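Filed under: Workshop notes / Automation / Bench 2

December 3, 2018

Bench notes, Ivell site. Carrying on from the September entry, which stopped when the Feseo order came in and we all went back on packing.

Where we are. The two-arm cell is down to do kitting for the Porkavano sample boxes by spring. Until now kitting has been handwork: one person stands at a bench, picks parts out of trays, puts them in the box, ticks the card. A full run is 3,000 boxes. The people who do it know it well and are quick, and most of them don't like it by the second week. Wrists, mainly, and the standing.

The plan as written says the arms take the picking and the people move to checking and filling. I agree with the first half. The second half has not been thought through and I want it down on paper before the next meeting with Ní Chonaill, who are paying for half of the cell.

What changed this week. We stopped trying real parts and went back to coloured cubes. Real parts were giving us two problems at once (finding the part, holding the part) and we couldn't tell which one had gone wrong. With cubes the holding is easy, so a miss is nearly always a finding problem. Left and right arms both work on the front half of the table. The back half is for things that have to be there on a real bench anyway, so the arms learn to keep clear of them.

Ran 54 picks on the new settings. 8 misses. Six of those were the right arm coming in too low with the fingers open and nudging the cube before closing. The other two were the left arm and I have no explanation yet. Logged both.

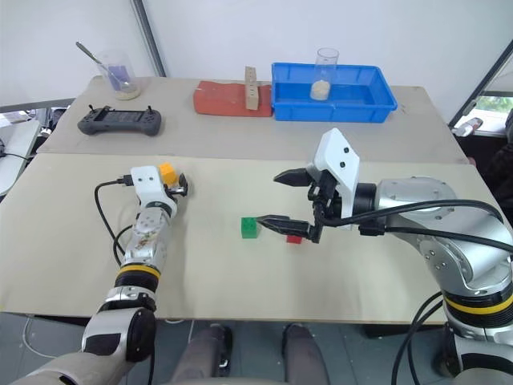
What it means for the people on the line

Asked the packing team at tea break what they would want from it. Noted as said, no order:

- They want to be able to stop it themselves without fetching one of us. At the moment only the workshop is signed off to stop and restart. That has to change before it goes on the floor.

- They don't want to stand and watch it. Watching a machine for a shift is worse than packing. If checking is a job it needs to be a proper one, with the authority to send a box back.

- Two of them asked to learn the handheld controls. I said yes. They spotted the low approach on the right arm before I did, from years of knocking parts over the same way.

- Pay grade. Packing is one grade, machine minding is another. I can't answer that and said so. It needs an answer from the office in writing.

- Bench height. The table is set for the arms. Anyone filling by hand next to it will be stooping.

To do

Raise the right arm's approach and repeat the same 54 picks, nothing else altered.

Tie back the cables by the right arm base. They hang past the front of the table and will catch on someone.

Draft a stop and restart sheet, one side of paper, and have the packing team mark it up first.

Ask Ivell stores for an adjustable bench. Last one took all autumn to arrive, so put the request in now.

Left arm misses: go back through the log with fresh eyes.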